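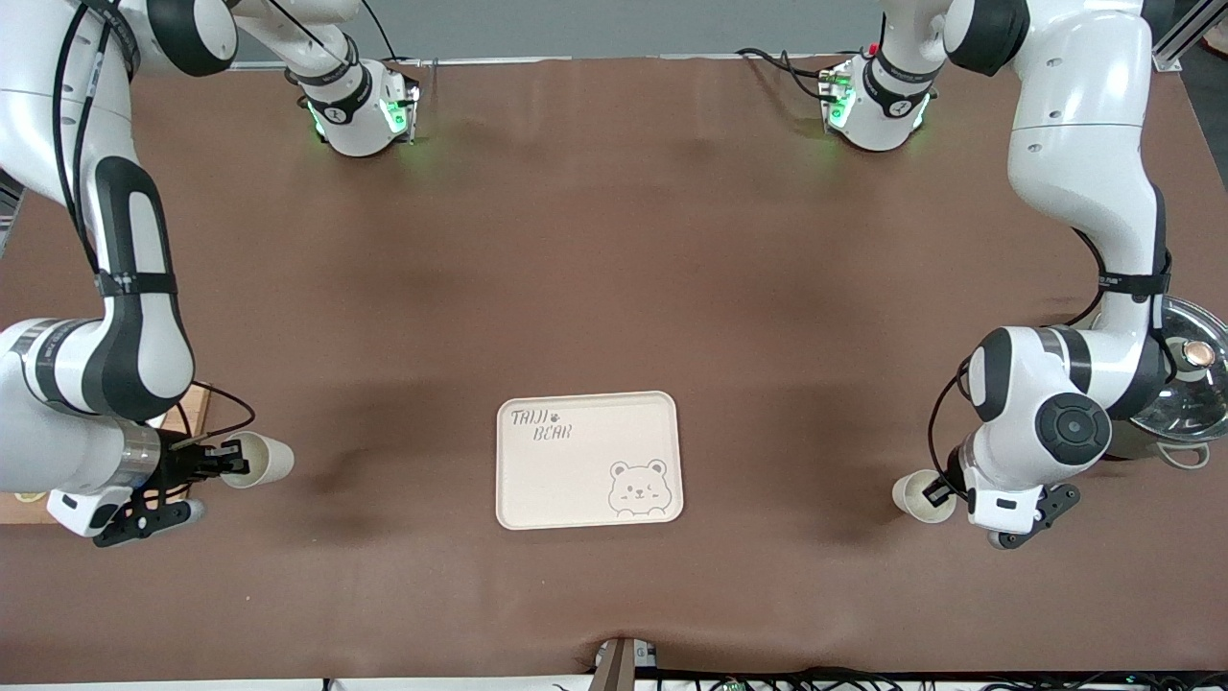
Slide 1: Paper cups and serving tray, brown cloth.

Speaker: Antonina Moroz, Carham Catering Services
Session: Setting out a small drinks table
Chair: Gaspard Perrin

Thank the chair and the staff of the Gaillard building for the use of the room. State that questions will be taken at the end.

The opening slide concerns the tray. Our guidance places the tray first and keeps the middle of the table for it, so that guests on either side have the same reach. The tray on the slide is cream and rectangular, with a paper cup on its side to the left and another to the right, their open ends towards it.

Remind the audience that cups are handled by the outside wall or the base – never by the rim. This applies equally at a table for 39 guests and at a reception for 400. Sorcha Drummond has asked that the point be repeated to all new staff.

Pause for the handout. Those at the back may need to share.
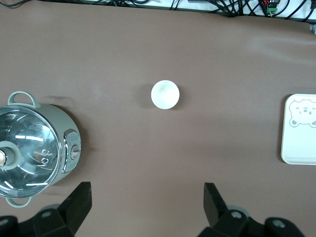 Page last changed: August, 16:40

Slide 2: the pot and the cup. Allow the audience a moment before speaking.

The pale green pot has a looped handle on either side, a glass lid and a dial on its control panel. Draw attention to the lid, which lets staff look inside without lifting it. The white cup stands on its own, well clear of the pot, and the mat around it is open. We ask for that clearance at every table where a pot is in use.

Handles should be checked before any pot is moved. Both hands are required, and the route to the kitchen should be agreed beforehand.

Cables are to be kept to the outer side of the mat. Refer to section 2 of the handout – Shigeru Shibata will present the wider rules on power supply after the break.

Close by inviting questions. Évan Roussel holds the attendance sheet, and 78 copies of the handout have been printed for this session.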